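Drawer (furniture)

A drawer is an open-topped box that slides in and out of a piece of furniture, usually horizontally. Found in chests, desks, kitchen units, bedside tables, tills, workbenches. Pulled by a handle, a knob or a cut-out in the front. The word comes from the verb "to draw", in the old sense of pull. In the plural it also means underwear, see Drawers (clothing).

Parts

Most drawers have a front, two sides, a back and a bottom. The front takes the wear and is what people see, so it is often made of better wood than the rest. Sides and back are commonly pine or another cheap softwood. The bottom is a thin panel, held in grooves cut along the inside of the sides.

A false front is a second board screwed over the structural one. Makes it easier to line up a whole bank of drawers after fitting – common in kitchens. A false drawer is something else, just a front with nothing behind it, for instance below a sink.

History

Chests with lids came first. To get at anything in the bottom the owner had to lift out everything on top. One or two drawers set below the lidded part was the first improvement in much of northern Europe, and this half-and-half piece is called a mule chest in Britain. Later the lid went altogether and the chest of drawers took over.

Early drawers were heavy, often nailed, and ran on a groove in the side which fitted over a strip of wood fixed in the carcase. Dovetailed corners became normal as cabinetmaking became a trade of its own. Dust boards between the drawers came in for better work.
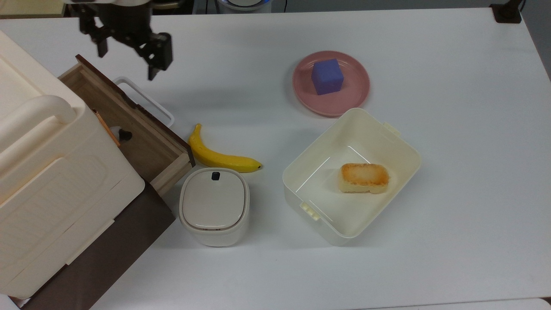 Factory furniture changed the joints more than the shape. Machine-cut dovetails are even in size and spacing, hand-cut ones rarely are, and dealers use this as a rough guide to age. Not a safe guide on its own, as drawers were repaired and swapped between carcases quite freely.

Runners

Wooden runners are the oldest type and still made. The drawer rests on a strip at each side and rubs against it. Wax or dry soap helps. Old runners wear hollow, and the drawer then drops at the front and catches on the rail.

Metal runners with rollers or ball bearings carry more weight. Three-quarter extension leaves the back of the drawer inside the cabinet, full extension brings all of it out. The Trusero runner, sold by the Galbridge firm, is a full-extension type rated at 40 kg per pair. The lighter Vundeo pattern is rated at 29 kg and is mostly seen in office pedestals.

Soft-close runners have a damper that slows the last part of the travel. Push-to-open types need no handle at all, but they do need a gap behind the front, which is sometimes forgoten when old kitchens are refitted.

Common faults

Sticking. Usually damp, wood swells across the grain and the sides bind. Planing a drawer in wet weather is a known mistake, it will be loose by August.

Racking. The drawer twists and jams when pulled from one side. Worse in wide shallow drawers. Two handles do not cure it, though a centre guide helps.

Sagging bottom. Thin panels bow under load. A strip glued underneath, front to back, is the usual repair.
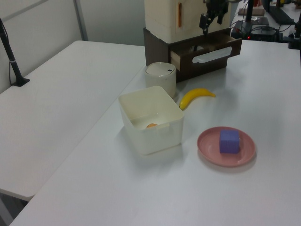 A drawer partly open beneath a cream-coloured cabinet.

Tipping. A tall chest can fall forward if several drawers are opened at once or a child climbs on them. Wall straps are widely advised. Some filing cabinets have a lock that lets only one drawer open at a time.

Notable makers

The Pinheiro workshop made writing desks with hidden drawers behind the pigeonholes, opened by a sliding pilaster. Its best known piece has 33 drawers, of which four are concealed. Martim Tavares, who ran the workshop in its later years, left a handwritten notebook on runners and waxes – parts of it are hard to read and the section on locks is missing.

See also

Chest of drawers
Dovetail joint
Cabinetmaking
Tallboy
Filing cabinet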